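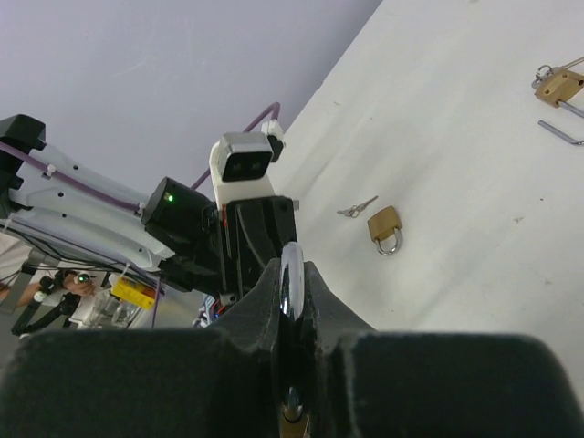
A padlock, held upright and seen nearly edge-on.

The flash sync test at Govik began at the bottom of the shaft, where there was no daylight to confuse the meter.

The technician set one strobe on a stand at 90 degrees to the lens axis and bounced a second off the rock. The third stayed in its case. The job sheet from Stikholm asked for the old pump hall on a single exposure, every rivet on the far tank readable, and the pump hall was too long for that. She had said so in writing. The reply was a copy of the job sheet.

She fired a test. The near wall came up two stops over and the tank did not come up at all. Light falls off with the square of the distance - the wall was at three meters, the tank at 30. No setting on the pack would close that gap.

She carried the second strobe down the hall and put it behind the middle pump, aimed at the tank. The radio trigger did not fire it. She changed the channel, then the battery, then taped an optical slave to the housing, facing back toward the first head. It fired. The tank appeared on the screen with a hard shadow under each rivet.

There was also a shadow on the floor, to the left of the pump. It was upright and narrow at the top. She checked the plan for a valve or a post in that position and found neither.

She moved the strobe half a meter to the right. A shadow cast by a fixed object should have swung left. This one stayed where it was.

She lowered the power by one stop and fired again. The floor went darker. The shadow did not change in density. She wrote down the frame number, 1431, and the settings, and under remarks she wrote "unexplained, left of pump."

The sheet allowed 50 minutes on site and she had used most of them. She opened the case and took out the third strobe. From the left, at floor level and full power, it would fill any shadow in that part of the hall.

She set it down, stepped back to the camera and waited for the ready light. It came on. Down the hall, before she had touched the release, the slave fired.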